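Gerkwood Home Forum > Laundry and Linens > Black clothes on a light sheet: where do you fold?

petalpusher76
Okay, bedroom folders, I need opinions. I do all my folding on the bed and lately I've been wondering if I should quit.
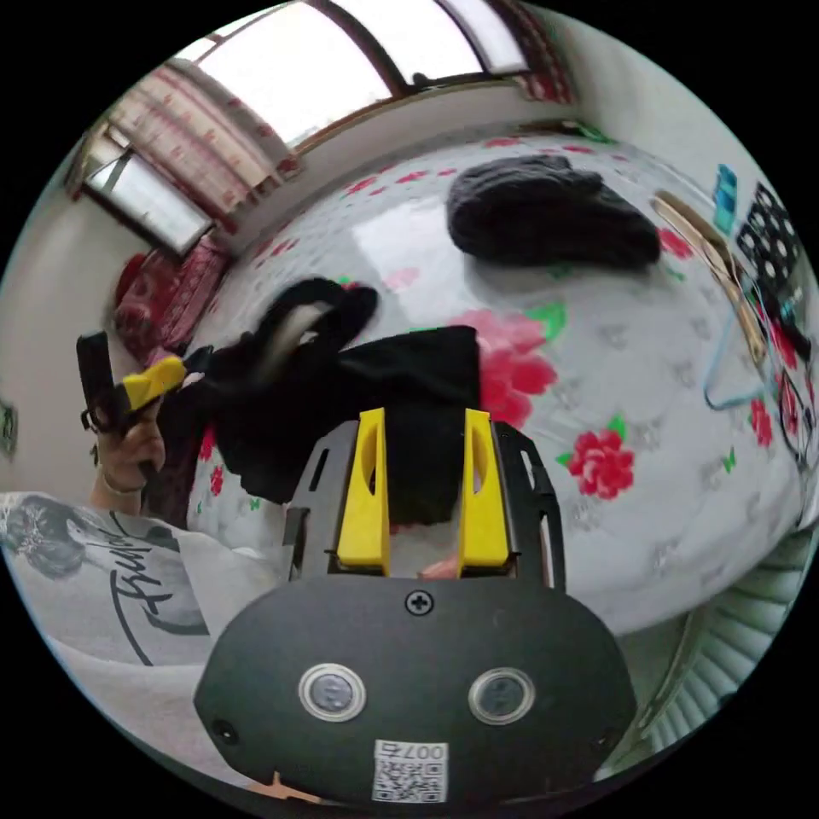 The black pile, plus the knit, on the rose sheet

So that's my dark load waiting its turn. I wash all my blacks together (work pants, tees, leggings, a couple of tops with straps that tie themselves to everything else in the machine) and dump the lot on the bed, and then I stand there and fold until my back complains. The sheet is one of my favorites, white with the pink and red roses, and I'm getting tired of finding black fuzz all over the white parts every single time. I go over it with a lint roller and then at bedtime I still find more. It's worst near the pillows, which makes no sense to me because I fold at the other end!

Things I'd like to hear about:
Do you fold on the bed, and do you put anything down first?
How do you keep a knit from stretching when you fold it? I have never found a way I like.
And is there any trick to telling black things apart in a heap? I spend half my life holding up something to see which way the neck goes.

My dresser top is full and the kitchen table is always in use, so please don't just say "use a table," I know, I know.

mudroom_mutt
Use a table.

Sorry, had to. I do fold on the bed too, but I throw an old flat sheet over everything first. Mine is a dark navy one that's too worn to sleep on. Fold on top of it, gather up the corners when you're done, shake it out the back door. Takes less time than the lint roller and the good sheet never gets touched.

petalpusher76
I feel a little dumb that I never thought of that. I even have a brown one in the closet that doesn't fit anything anymore.

sockdrawer_blues
I'm going to be the grump here. I think folding on the bed is how clothes end up living on the bed. You dump the load, the phone rings, it's 10 at night and now the whole heap gets moved to the chair, and from the chair it never goes anywhere. I did that for years. Now I fold straight out of the dryer, standing up, on top of the machine. It's cramped but when I leave the laundry room everything is in a stack.

quiltsandcoffee
Disagree! The bed being the bed is exactly what makes me finish. I can't go to sleep until it's cleared off, so it gets cleared off. If I fold on the dryer I get through the towels and then wander away, and the rest sits there until somebody needs the dryer.

sockdrawer_blues
You have more willpower at bedtime than I do. I have absolutely slept next to a pile of jeans.

quiltsandcoffee
Ha, well, I didn't say I fold it NICELY at bedtime.

lintcatcher_lu
Going back to the fuzz question. What are you washing with the blacks? If there's a towel or anything fleecy in there, that's your fuzz, and it rides along on the clothes until you drop them on the sheet. I keep towels completely separate now and the difference was huge. Also clean the lint screen before the load and after it. I used to do it whenever I remembered and my black pants always looked like I'd been hugging a sheep.

And turn everything inside out before it goes in. It keeps the outsides from rubbing on each other, and your blacks stay black longer.

petalpusher76
Um. There may have been a bath mat in with the last few loads. A black bath mat! I figured it matched!

lintcatcher_lu
Found your fuzz.

mudroom_mutt
The bath mat, oh my gosh. I have done the exact same thing with a dog blanket.

halfwaydownstairs
On the knits, please don't hang them to "save folding." I lost a really good cardigan that way, it got little points in the shoulders that never came out. What I do is lay it face down, arms folded across the back, then sides in to the middle, then fold up from the bottom once or twice depending on how thick it is. Big loose folds. If it's a heavy one I put it at the very bottom of the drawer where it isn't hanging over the edge of anything.

Even a loose bundle like the one you've got at the back there is kinder to it than a hanger, as long as it doesn't stay that way for weeks.

quiltsandcoffee
I roll mine. Never had a problem with stretching and I can see all of them when I open the drawer.

halfwaydownstairs
I tried rolling and mine came out looking like they'd been slept in. Maybe it's the weight of the yarn? Thin ones are probably fine.

sockdrawer_blues
Rolling is for suitcases. I will not be taking questions.

petalpusher76
I'm going to try the face down thing tonight. I've been folding it in half down the front like a shirt and then there's a crease right down the middle that I have to wear all day.

dryersheetdiva
For telling blacks apart, I sew a little loop of colored thread on the inside back of the neck or waistband. Red for work, yellow for lounging, green for workout stuff. It takes a minute per item and you only ever do it once. I did 7 pairs of leggings while watching a movie and it has saved me so much squinting. My husband's black socks got blue thread and we haven't had a sock argument since.

The other thing is light. I used to fold in the evening with only the bedside lamp and I could not tell black from navy for anything. Moved it to mid-morning by the window and suddenly I had matching socks.

mudroom_mutt
The thread idea is so good. Does it scratch?

dryersheetdiva
Not if you use regular cotton thread and keep the knot on the outside of the tag. I wouldn't do it on anything really thin, it can pucker.

petalpusher76
Doing this! Not sure about the strappy tops though, there's hardly any neck to sew onto. And those are the worst ones to sort out. Is there a right way to fold those, by the way? The straps always flop out and make loops all over the pile.

dryersheetdiva
Tuck the straps down inside the body of the top first, then fold it in thirds around them. For washing, put them in a mesh bag. I have three from Losum that have held up fine, zippers and all. I had a cheaper one before that and the zipper pull came off in the drum and rattled through a whole cycle.

lintcatcher_lu
Second the mesh bag. I like the Clilletti ones a little better because they're bigger, but they do the same job.

sockdrawer_blues
I'd say skip the bags and just fasten anything with a hook or a clip before washing. But I also don't own a lot of strappy tops, so.

halfwaydownstairs
Nobody's mentioned the sheet itself. Is it a cotton one? I had a Naciri floral set that held on to every bit of lint until I stopped using fabric softener on it. Softener leaves a coating, and on mine the fuzz just stuck. I switched to a splash of vinegar in the rinse and it got a lot better after a few washes.

petalpusher76
I don't know what it is, the tag faded ages ago. It feels like a cotton blend? I do use softener on it though. Plenty of it. I like the smell.

halfwaydownstairs
Try a couple of washes without and see. You can always go back.

quiltsandcoffee
The vinegar smell goes away when it dries, in case you're worried about that. But check your washer manual first, mine says not to use it because of the rubber seals. I just use less softener and call it good.

halfwaydownstairs
Oh, fair point, I've got an old top loader and never had to think about it.

petalpusher76
Okay, update from this evening. Brown sheet went down first, and I put the whole black pile on top of it. Took it out on the porch afterward and shook it and you would not believe what came off. The knit got folded face down with the arms behind and it fits in the drawer for the first time since September. Strap tops got tucked in on themselves, which took me 5 tries on the first one, but they're staying put.

Bath mat now goes in with the towels. I haven't started on the thread yet because all I have in the house is black and white, so that's on the shopping list.

sockdrawer_blues
And is the pile off the bed?

petalpusher76
The clothes are off the bed. The brown sheet is on the chair.

sockdrawer_blues
I rest my case.

mudroom_mutt
Leave the chair out of this. Mine has had a beach towel on it all summer. Which drawer did the leggings go in, by the way? I never have room for mine once the sweaters are in there.

petalpusher76
Bottom one, stood up on their sides in a shoebox lid. I'll start a new thread on drawers, I have questions about those too.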